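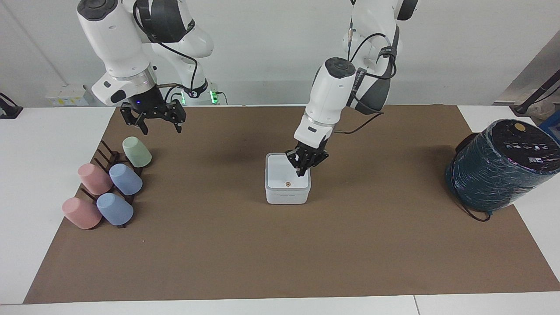
Will the new parking app make it easier to find a space in downtown Dosby? The town says so, but it has offered little to back that up.

Dosby plans to switch off its coin meters in July and move all 50 spaces on Sarmiento Street to Troder, a pay-by-phone service. The town's notice promises drivers will spend less time circling the block. It doesn't say how much less, or how anyone plans to measure it.

The same claim was made in Cosodham, which signed up two years ago. Its own report shows parking income up 5 percent and says nothing on wait times. Shop owners there still complain that the street is full by noon.

Troder adds a fee of 30 cents to each stay. Drivers without a smartphone can pay by phone call, though the notice lists no number yet. Asked whether the fee could go up later, the town said the terms were "still being finalized."

The meters come out either way.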